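Protokoll der Hausversammlung Andside
9. August 2018, Gemeinschaftsraum im Erdgeschoss
Leitung und Protokoll: Iestyn Pritchard

1. Protokoll der letzten Sitzung
Ohne Änderungen angenommen.

2. Waschküche
Mehrere Parteien bemängeln die Sauberkeit der Frontlader. Die Türen sind staubig und verschmiert, in einer Trommel oder am Glas sitzt ein bräunlicher, gesprenkelter Belag. Die letzte gründliche Reinigung war im Januar.
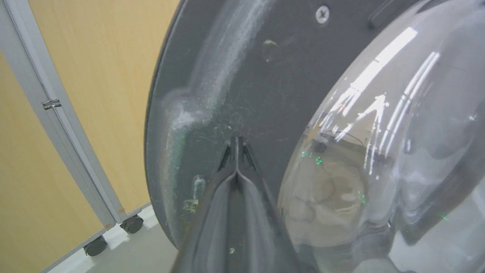
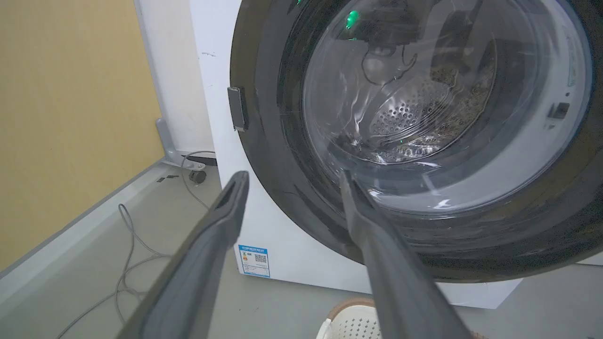 Beschlossen wird:
– Jede Partei wischt nach dem Waschen Türrand, Glas und Gummidichtung ab und lässt die Tür offen stehen.
– Einmal im Monat läuft ein leerer Waschgang bei hoher Temperatur. Den Plan dafür hängt Herr Pritchard aus.
– Waschmittelreste im Einspülfach sind vom jeweiligen Benutzer zu entfernen.
– Die Firma Faris wird mit einer Grundreinigung beauftragt. Das Angebot liegt bei 583 Euro. Das Angebot der Firma Vaughan war teurer und enthielt die Anfahrt nicht.

Der Antrag, den Waschpreis zu erhöhen, wird abgelehnt. Die Waschkasse steht bei 2.513 Euro – das reicht für die Reinigung und eine kleinere Reparatur.

3. Trockenraum
Wäsche, die länger als 72 Stunden hängt, darf abgenommen und in den Korb neben der Tür gelegt werden. Der Vorschlag, die Frist zu verkürzen, findet keine Mehrheit.

4. Verschiedenes
Der Schlüssel zum Fahrradkeller klemmt weiterhin. Hornemance hat einen neuen Zylinder zugesagt, ein Termin steht noch aus. Die Kartons im Durchgang sind bis Monatsende wegzuräumen.

Ende der Sitzung: 20.40 Uhr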